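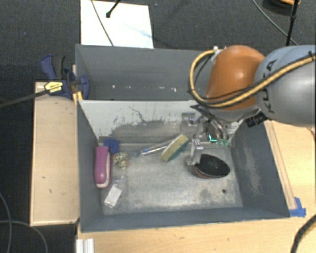
Household items in an open dark gray bin.

Costo to Open Second-Hand Housewares Department in Mollitcombe

MOLLITCOMBE, 20 October 2021 - Costo, the family-owned housewares retailer, will open a department for second-hand kitchen and household goods at its Mollitcombe store next month. The department will take up the former garden section on the ground floor and will be open during regular store hours.

Customers can bring in used items in working order and receive store credit on the same visit. Credit can be spent on new or used goods and does not expire. Costo will accept cookware, utensils, storage containers, small lamps, brushes, trays and most tableware. It will not accept knives, mattresses, car seats, items with damaged cords, or anything under a current safety recall.

The store ran a trial of the program in July from a counter near the customer service desk. Shoppers asked most often for single replacement pieces, such as a lid for a pot they already owned or a matching bowl for a set that had lost one. The new department will have its own shelves for unmatched lids and odd tableware, all priced at $2 each.

"People came in with one lid in mind and wanted to look through everything we had," said Mehwish Swati, store manager at Mollitcombe. "During the trial we didn't have the room to lay it out properly. The garden section gives us that."

Other used goods will be priced by the staff at the counter. Most will sell for less than $40. Every item will carry a tag showing the price and the date it went on the shelf. Goods that have not sold after 80 days will be marked down, and whatever is left after that will be offered free of charge to local schools and shelters.

Used electrical goods will be tested before they are put on sale. The testing will be done by Šimko, a repair shop that has served Mollitcombe customers from its Mill Lane address for many years. Šimko will also take in paid repairs through a drop-off window in the department, covering lamps, toasters, kettles and mixers. Customers will get a written estimate before any work begins.

"A lot of what gets thrown out needs a new switch or a new plug," said Radomír Šimko, owner of the shop. "We can usually tell at the window if it's worth fixing - and if it isn't, there's no charge for looking."

Used goods can be returned within 14 days with a receipt for a full refund in store credit. The return policy for new goods remains the same.

The department will also carry a small range of cleaning and care products from Cukura, including wood oil, descaler and a paste for stained enamel. Printed care sheets for cast iron, enamel and wooden utensils will be free at the counter and can be requested by mail.

Alžběta Ďurica, who buys housewares for Costo, said the company will decide next year on similar departments at its other stores. "Mollitcombe has the floor space and a steady weekday crowd," she said. "Some of our smaller locations would need to give up a full aisle, so we want to see a winter and a spring first."

Customers with large collections, such as the contents of a full kitchen, are asked to call the store ahead of time to arrange a drop-off. Parking for drop-offs is at the rear entrance.

Media contact:
Rawan Smadi
Press Office, Costo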